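Fekex No. 97 window putty, after a full winter

Review by Tamara Moldovan

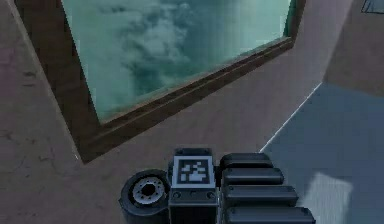 Brown timber against a dusty pink wall, with plenty of cloud in the glass.

I've lived with old windows my whole adult life, and I'm fond of them in the way you're fond of a dog that chews the couch. Our place went up in 1910 and every sash on the south side rattled when we moved in. I'd always used the linseed putty from the hardware store, the stuff that comes in a tub with a skin on it, and I'd more or less made peace with it.

Then my neighbour Azucena Ocampo handed me a half-used tub of the Fekex and said to try it on the pantry window first. I did, and then I bought three tubs of my own (I don't do things by halves, as my husband will tell you at length).

The first thing you'll notice is how nicely it warms up. A couple of minutes of kneading and it rolls out into a lovely smooth rope, and it doesn't stick to your fingers nearly as much as I expected. The colour is a soft biscuit and it took paint after twelve days. The tub says ten, but it was a damp October and I wasn't going to argue with it.

I did have grumbles. The lid is a misery to get off with cold hands, and I ended up using the back of a butter knife every single time. The smell hangs about too - not terrible, a bit like an old cricket bat - so leave a door open if you can. And it's dearer than the ordinary kind, though I had very little left over to throw out.

I went round every pane again in April, poking at the corners with my thumbnail like a fussy aunt, and found one hairline crack, on the bathroom window, where I'd rushed the job before dinner. Everything else was firm and tidy.

Four and a half stars from me. I'd give it the other half for a better lid.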